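Thread, posting between loads. Can a machine do the laundry yet. Not the washing, the washing's been done by machine since before I was born. The REST of it.

**1/**

Background for new people: I fix industrial dryers and folders for hotels. 14 years. So I get asked at every single barbecue when the robot butler is coming. Usually I mumble something. Going to try to answer properly this time, on my phone, with wet hands.

**2/**

Short version: some chores yes, most chores sort of, bedroom chores no.

Long version is the rest of this thread, mute me now.

**3/**

What works today in a shop. Flat stuff. Sheets, tablecloths, bath towels. The big ironer-folder at the Davitz plant did 1,467 pieces in one shift in April, I was standing next to it because I'd just put a new belt on. Lovely machine. Size of a bus.

**4/**

BUT. Two people feed it. They find the corners, shake the thing out, clip it in. All shift. The machine is fast because a person already did the hard bit with their fingers in half a second.

**5/**

Finding a corner is the whole game. A crumpled sheet has four of them and they're all inside somewhere. You or I just grab and slide along the edge. Ask a machine to do it and you need cameras and clamps and a lot of patience

**6/**

Saw a corner-finding arm demoed at Yeoh, the linen rental place. One towel size, one color, plain table. It got there. Then somebody handed it a fitted sheet and we all went for coffee.

**7/**

Ok so now homes. Here's what I mean by bedroom chores. Clothes piled on the end of a bed. Some of it folded, some of it just a bundle, a black thing hanging down the side. Person picks up the black thing. Easy right
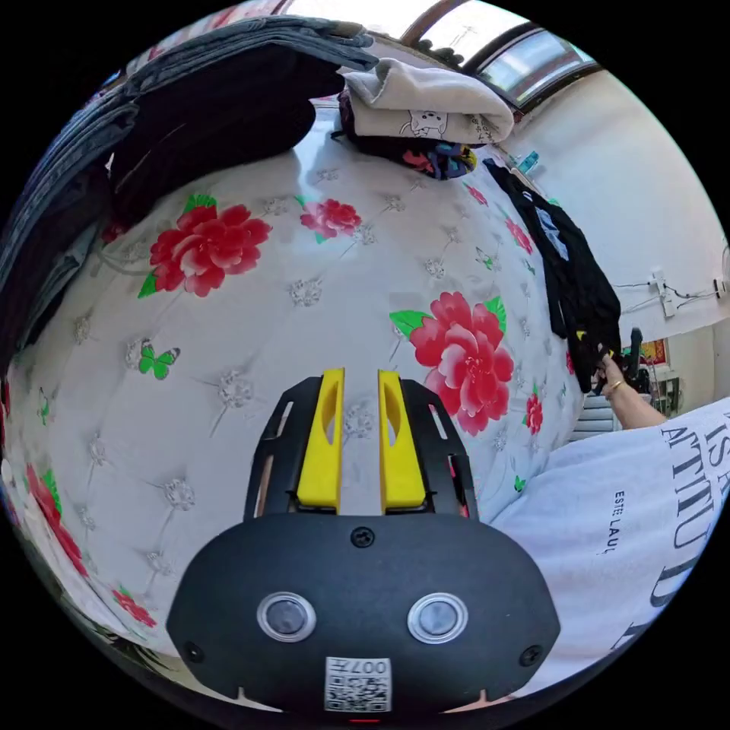
**8/**

Go through what that takes:

- decide what's laundry and what's bed. Big red flowers printed all over the cover, and a butterfly, and then more pattern in the bundle on top of it. To a camera a printed flower and a lump of colorful cloth are both just "stuff with edges"
- black on black. Dark garment next to dark fabric, where does one stop. I can't always tell either tbh, I pull and see what comes
- a towel that's ALREADY folded. Leave it alone! Half the demos I've watched would refold it. Or knock it on the floor
- pick up one item and not the three it's tangled with

**9/**

Grip is the part people think is solved. Two fingers close, thing is held. Sure, for a box. With cloth you pinch a bit, let it slip a bit, pinch again further along. Your hand does that without telling you. Two stiff fingers can do a version of it, slowly, if something clever is driving them.

**10/**

And the clever part is what's getting better, I'll give them that. Five years back I'd have said never. The learning-from-people approach, where you record a whole lot of humans doing the boring thing in real rooms, makes sense to me. It's how I learned the folder. Watched an old guy for a month and kept my sleeves out of it.

**11/**

My pal Kári Sveinbjörnsson disagrees, he thinks all of this is backwards. His line: stop teaching robots to fold, change the clothes. Hang everything. Put a tag in each collar. Hotels did it with towels, they made them all the same and bam, machine can cope.

**12/**

He's right for hotels. Wrong for my house. I am not tagging 11 odd socks

**13/**

Somebody just asked about robot vacuums. Yes fine. They work. Know why? Floor is flat and the machine never has to pick anything up. The second there's a sock we're back to post 5. Mine ate a charger cable last week and then asked me for help in a cheerful voice

**14/**

Dishwashers same deal. Brilliant machine, and you load it and unload it yourself like a servant. The automated part is the box. The unautomated part is the arms.

**15/**

Shop floor version of this: the Zarneswood job. They bought a cell to move folded stacks from the folder to the cart. Stacks all the same height, cart always parked on the same marks. It's great! Runs all night. Then they changed carts. New ones are 2 inches lower. Cell stopped dead until a tech drove out and taught it the new height. (me. I was the tech. it was 4am)

**16/**

A person would've just bent down.

**17/**

Money question, since three of you asked. No I wouldn't buy a home folding machine right now. The ones I've had my hands on want you to clip each shirt in by the shoulders. By then I've folded the shirt.

**18/**

What I WOULD pay for:

1. something that sorts darks from lights out of the hamper. Doesn't have to be fast. It has all night
2. something that matches socks
3. something that tells me the load's been sitting wet since breakfast and doesn't play a little song about it

**19/**

Number 1 is closest imo. Dropping a thing in the wrong bin is a cheap mistake. Tearing a blouse isnt. Watch for the chores where a mistake is cheap, those go first.

**20/**

Reply from someone at Gunport, who build the sorting lines: they say wet and twisted is the worst case for them by miles, dry and loose is ok, and kids' clothes are weirdly hard because they're so small they hide inside the big stuff. Duvet covers too. Everybody who's ever found a sock in a duvet cover knows this one

**21/**

So. Can machines do household chores yet. In a plant, with the same towel all day and a person on the corners, absolutely. On a bed with a mixed pile and a flowery cover, I'd still bet on whoever lives there.

**22/**

Ask me again in a few years. Dryer's buzzing, gotta go fold. Will answer the ironing questions tonight, there's a lot of them and some of you are very angry about steam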